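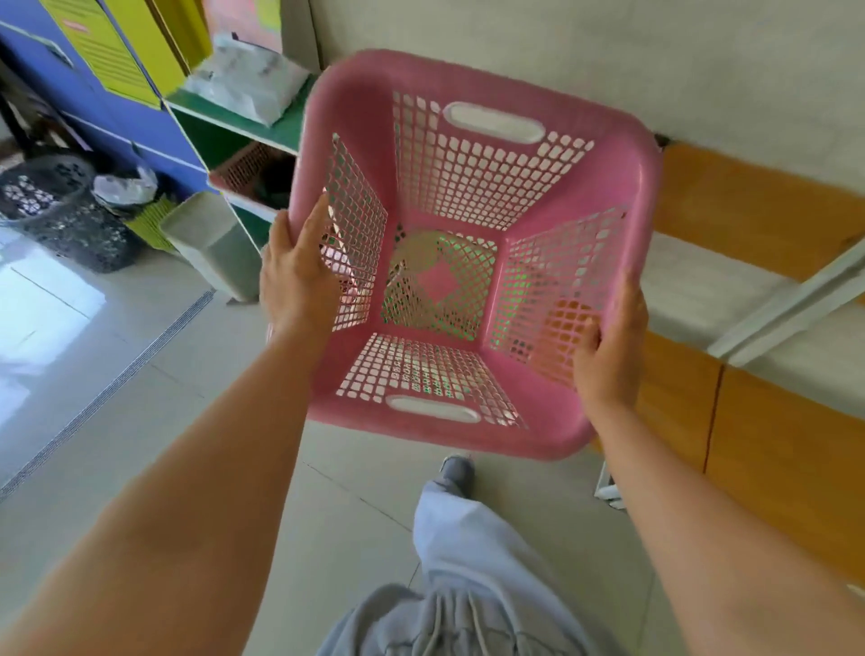 图4-1 双手持粉色洗衣篮,头部视角。左手扣住篮沿,右手压在侧壁靠下的位置。

第四讲 示范数据的采集:双手搬运类任务

4.1 本讲范围

前三讲讨论的是模仿学习的损失函数与动作表示。本讲转入数据一侧,以Kerkari数据集中的“持篮”子集为例,说明头戴相机条件下人类示范的采集与标注。该子集共2098段,其中573段保留为测试集,不参与任何超参数选择。划分以场地为单位,同一场地的片段不得同时出现在训练集和测试集中。

4.2 为何选洗衣篮

洗衣篮属于大尺寸、薄壁、多孔的容器,单手抓取时力矩较大,通常需要双手配合。对学习系统而言,难点集中在以下几处。

(1)可抓部位不唯一。篮沿、提手孔、侧壁都可以受力,同一个人在相邻片段中也可能换用不同部位。若用均方误差回归腕部位姿,多种抓法会被平均成一个无效位姿。这一点在第三讲推导混合密度输出时已经提到。
(2)自遮挡。手指穿入网孔或扣过篮沿后,指尖往往不可见,手部关键点估计的置信度随之下降。
(3)透视干扰。篮底镂空,地面纹理透过孔洞进入分割区域,深度估计在孔边缘容易跳变。
(4)视角耦合。相机随头部运动,操作者低头时篮口占据视野中央,周围参照物减少,位姿须先换算到重力对齐坐标系再使用。

4.3 采集规程(Daladstead版,9月修订)

每名操作者先录一段不持物的标定动作,再进入正式采集。正式采集时不规定抓握部位,只规定起点、终点和篮子编号。操作者不得为了让手更清楚而改变习惯姿势。每换一只篮子另起一段,不在段内切换。每个场地录满31段后检查一次时间同步,偏差超过9毫秒的片段整段作废,不做插值补救。

场地内原有的柜子、长凳、垃圾桶等物件保持原状。背景变化是泛化能力的来源之一,清场后录得的数据在后续实验中不单独使用。

4.4 抓握标注

左右手分别标注,标签取自四类:篮沿、提手孔、侧壁、其他。手指同时接触两个部位时,以承重的部位为主标签,另一部位记入副标签。仅凭单帧无法判断承重时,标注员须查看前后各9帧;仍无法判断的,主标签填“未定”,不得猜测。

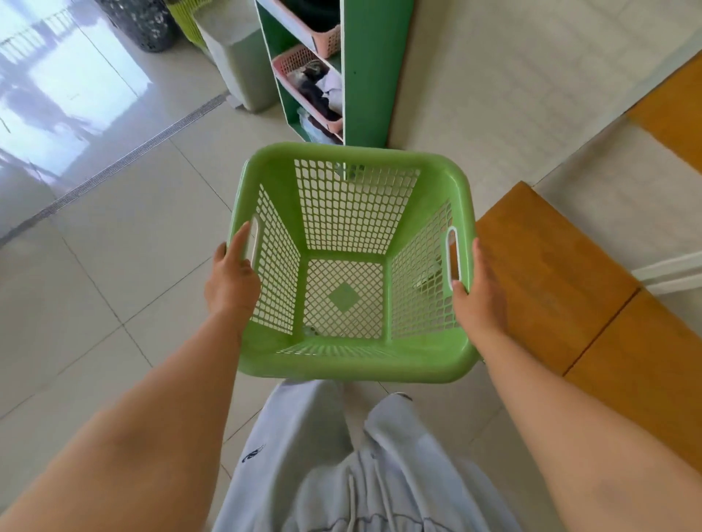 图4-2 同一场地的浅绿色空篮。左手握提手孔,右手抓靠近提手的篮沿。

比较图4-1与图4-2。两图均为双手持方形圆角篮,但左右手的接触部位并不相同。图4-2左手标“提手孔”,右手标“篮沿”。图4-1左手手指越过篮沿并伸入侧壁网孔,需要使用副标签;右手标“侧壁”。如果只记录“双手持篮”一个类别,这些差别会全部丢失,策略网络也就没有条件变量可用。

另需注意物体状态字段。图4-2的篮子标为“空”,而后方架子中层的粉色篮内有叠放的衣物。状态字段只描述被持物体,背景中的容器不计入。初次标注时这一项的错误率偏高,复核时应优先抽查。

4.5 与机器人端的对应

人手标签不能直接作为夹爪指令。Cellwood重定向模块按接触部位给出候选夹持点,再由逆运动学求解筛去不可达者。标为“侧壁”的样本可行解较少,训练时可降低权重,但不删除。

4.6 作业

(a)写出以接触部位为条件的双臂动作分布,并说明左右手标签不独立时应如何分解。
(b)从课程服务器Chaiyaporn目录下取31段,完成抓握标注,统计“未定”所占比例。
(c)讨论按场地划分改为随机划分后,测试误差会偏向哪个方向。

提交截止:11月13日。标注文件与书面解答分开上传。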